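Wulside Tabletop Simulator for Clubs and Classes

Supplier: Meredith
Product code: WT-104
Licence: one school or club, one year
Price: £119 (renewal £79)

Wulside is a simulated robot workspace for student teams. It was put together for groups who have more pupils than robots, and for teams getting ready for the Candton pick-and-place contest. Each student works on their own copy of the table and can reset it at any time.

The standard scene has an overhead arm with a parallel gripper, fixed above a perforated tabletop. The objects are everyday ones: mugs, a plate, a bowl, a banana, a ball and two baskets, with a few small packages and blocks. Students write their programs in Python or with the block editor, and both run on the same arm.
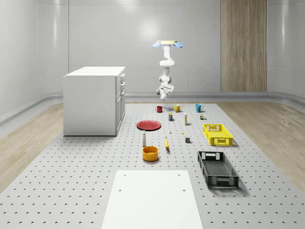 Programs can be saved and handed in as a single file. The teacher's view opens these one after another and plays them back at normal or double speed. A run log lists each move the arm was told to make, along with any contact it made on the way. Most classes start with moving the arm to a named object, then go on to closing the gripper and lifting.

What you get

Simulator for Windows and Linux
Standard table scene and scene editor
Teacher's notes for a ten-week club
Practice tasks in the Candton format
Space for 500 saved runs

What you need

A computer with 8 GB of memory and a separate graphics card is best. Older machines will run the scene with shadows turned off. Internet access is needed for the first sign-in only.

The teacher's notes were written by Britta Meinecke and tested with an after-school club. Svenja Pfeiffer wrote the practice tasks. Notes for the January update are in the download folder.

Teams who also own the Atel bench arm can export their programs to it with the add-on pack, sold separately. Speed limits must be set again on the real arm before the first run.

Orders from schools can be paid by invoice. Licence keys are sent by email to the named teacher or club leader.

Page last changed: April 14, 2024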